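Come write down your family's recipes with us (and get paid a little for it)

Hi, I'm Carys Watkins, and I'm looking for home cooks to join the Mastside kitchen book this September. You don't need to be a good writer. You don't even need to be an especially good cook, as long as there's a dish you make over and over and could probably make half asleep.

Some background first. Iolo Eynon and I started collecting recipes from people on our street a few years back, mostly because his aunt's plum dumplings were written on an envelope and the envelope got lost. We both took that pretty hard! Since then we've filled two fat binders, and now we want to turn the whole pile into a real printed book, with the stories left in and the stains taken out.

What I need from you is one dish. I'd love it to be something you learned from another person, but if you made it up in your first apartment with a hot plate and a can of beans, I want that too. You'd come to 3 sessions in the upstairs room at Pollock Hall, each starting at 6:30 in the evening and finishing by 9. At the first one we just talk, and I take notes while you tell me how the thing gets made. At the second you cook it and I follow you with a scale, stopping you every time you throw in "a bit" of anything (people find this annoying, and I'm sorry in advance). By the third I'll have a typed version, and you get to cross out whatever I got wrong.

We pay $80 once you've done all the sessions, and we cover your groceries if you keep the receipts. You'll also get a copy of the book. Your name goes on your page unless you'd like it left off, and the recipe stays yours, so go ahead and put it in your own cookbook someday.

Who can sign up? Anyone 18 or over who can get to Pollock Hall. If English isn't your first language, come anyway and bring a friend or a grown kid to help out. Tell me about allergies when you write, please, as we all end up eating each other's food. The room is up one flight of stairs and there is an elevator, slow but fine.

We have plenty of cakes already. I'm short on soups, pickles, anything with fish, and breakfast things that aren't pancakes.
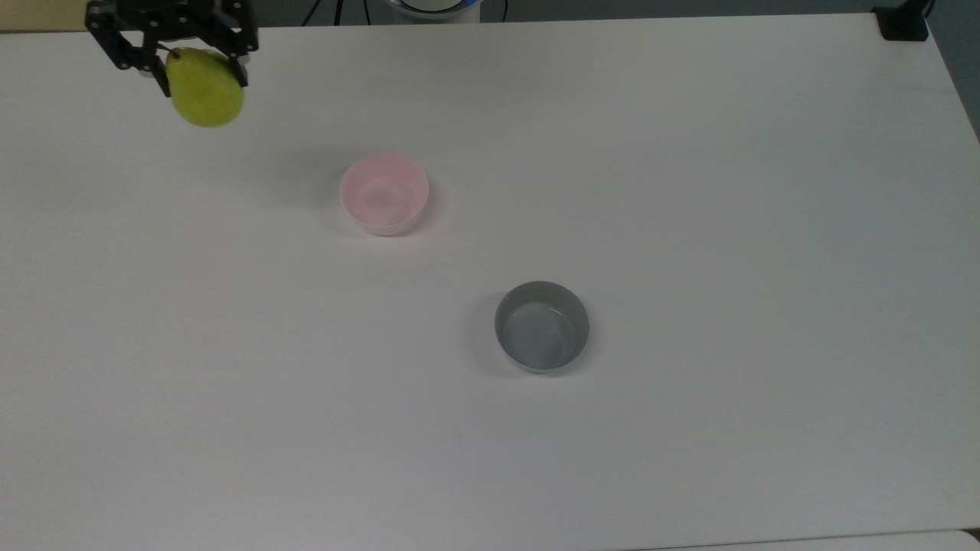
Fruit is the other gap, and I'd really like to fix it before we print. I mean chutneys, fruit soups, compotes, the jam your grandfather made too runny every single year. A green pear like the one in the photo would do nicely for a chutney, and I have no good pear recipe at all, which seems crazy given how many trees there are on the Mastside end of town. If you've got one, you're basically in!

To join, drop a note in the box at the Pollock Hall front desk with my name on it, or call the desk and leave your number. Tell me the dish, who taught it to you, and which evenings are bad for you. A couple of lines is plenty. I'll call everybody back myself, usually after dinner, so please pick up if it's a number you don't know.

Carys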